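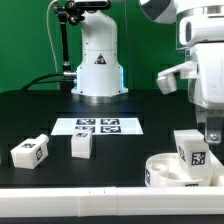 Ticket 357: Location history still fills up after it was switched off
Product: Roltura account and Roltura browser
Opened by: Dirceu Paiva
Status: Solved, with one question open

Dirceu Paiva wrote:

Good morning. In September I switched off the location history in my Roltura account. I did it on the page "My data", and the switch is still grey today. But when I open the timeline, there are new places in it from the last weeks, for example Skotgate, where I was only one time. I would like to understand where they come from and how I can stop it.

What I tried until now:
- Switched the setting on and off again. No change.
- Signed out on the phone and signed in again. No change.
- Deleted all entries by hand. After 4 hours there were 9 new ones.
- Removed the location permission from the browser. After this the entries came more seldom, but they did not stop.

I have a phone and a laptop, both with the newest version of the browser. I do not use the shared family account.

Avotiņš (support) wrote:

Hello Dirceu, thank you for the clear list. Could you please open "My data", then "Activity", then "Details" on one of the new entries, and tell us what is written next to "Source"? Please do not send the whole export, it contains more than we need.

Dirceu Paiva wrote:

I looked at three of them. Two say "Search activity" and one says "Connected app: Jonow". I had forgotten Jonow. It is the weather app which I installed on my old phone, and I signed in to it with my Roltura account so that I did not need to make a new password.

Avotiņš (support) wrote:

Then you have two different sources. The location switch stops only the location history itself. Searches are saved under "Search activity", and each search keeps an approximate place, which the timeline also shows. For this there is a second switch, lower on the same page.

Please do the following:
1. Switch off "Search activity".
2. Go to "Connected apps", choose Jonow and press "Remove access".
3. Delete the old entries once more, this time with "All sources" selected in the menu.
4. Wait one day and look again. The timeline can need up to 60 minutes before it shows a deletion.

Uninstalling Jonow from the phone is not enough. The permission stays in the account until you remove it there.

Dirceu Paiva wrote:

2020-10-29. I followed the four steps yesterday in the morning. The deletion took nearly one hour to appear, as you wrote. Since then I made several searches on both devices and went to the town and back, and the timeline is empty.

One small remark: the menu in step 3 stands on "Location only" when the page opens, and it goes back to this every time. I think many people will not notice it. I also would like to know if Jonow keeps a copy of what it received before.

Avotiņš (support) wrote:

I am glad to read this. I passed your remark about the menu to the team that makes the page. About the copy, we cannot see what Jonow has stored on its side, so you must ask them directly. In their app there is a form under "Privacy", and you can request deletion with the same e-mail address you used for signing in.

Dirceu Paiva wrote:

Thank you, I have sent the form. You can close the ticket for your part, and I will add the answer from Jonow when I receive it.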